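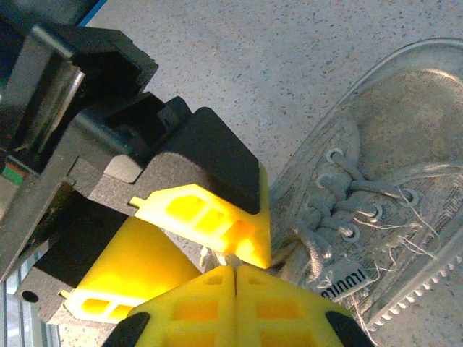

Grey canvas, speckled floor. Nov 6, 2010

I have been meaning to write about shoes for weeks, and the hallway has finally forced my hand. We had the boots out for the first cold mornings, the summer things hadn't gone up to the loft yet, and getting to the front door had become a sort of obstacle course (Macarena went over twice in one evening, once with a cup of tea).

So I spent this morning sorting the lot. I sat on the bottom stair with a bin bag and the best of intentions and the bin bag stayed very nearly empty, because I can never part with canvas shoes. I'm sorry, I just can't! They're no good in the rain and they have no support to speak of, as my brother-in-law Leandro likes to remind me, but by March I'm longing for the day I can put them on again.

For anyone wondering about washing them, I take the laces out and do those separately in a bowl, then go over the canvas with an old nailbrush and a bit of ordinary soap. Newspaper inside, changed once before bed, and never on the radiator. I did that to a lovely pair from Kulitz years ago and the soles came away at the toes.

The ones I'm keeping have gone in the long box under the stairs, with the laces tucked in. Kwabena's football boots are still by the back door and can stay there until he deals with them himself. I did find 42 pence and the spare key to the shed, so it was a morning well spent, and tomorrow I might even start on the coats.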